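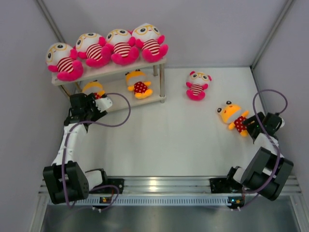 Striped plush toys lined up on a small two-tier shelf.

Taking a work course at the kitchen table: tips that hold up, and a few that don't

Most advice on studying at home is written by people selling desks. I have done four online certificates at a kitchen table over the years, and I tried a lot of what gets passed around.

Timers. The usual claim is that you must work in short bursts with a break after each. I found 20 minutes too short to get through a spreadsheet lesson and plenty for reading. Use the oven timer. You don't need the app, and you certainly don't need the paid version.

Background noise. Playlists that promise better focus are music. Play them if you like them. A fridge that rattles is a bigger problem on a live call, so pull it out an inch from the wall and see if it stops.

Lighting. I was talked into a Litex clip lamp and sent it back. Sitting so you face the window does the same job in the daytime. For evening sessions, bounce a plain desk lamp off a light wall.

Notes. Print the handouts only if you will write on them. My last course came with 116 pages of slides and I marked up 10. The rest went under the paint cans.

Clearing up. If the table has to be a table again by dinner, keep everything in one roasting pan or shallow box and slide the whole thing on top of a cupboard. Drawer organizers look tidy and take longer. Lærke Stougaard wrote in to say she uses a dish rack for folders, charger and laptop. I doubted it, tried it, and it works fine as long as the rack is dry.

Certificates. Before you pay, ask your own manager whether anyone there cares. Courses can run up to $235 for one weekend, and "recognized by employers" on a web page could mean any employer at all. Obinna Okonkwo asked his and was told a free library class would count the same.

Snacks. "Brain foods" are nuts at a higher price. Avoid anything with crumbs near the keyboard. If it's too late for that, turn the laptop off, tip it and tap the back - don't poke between the keys with a knife.

Standing up. I put the laptop on an upturned stockpot for a week. My feet hurt and I learned the same amount.

Coming in November: whether a label maker is worth having. I have my doubts.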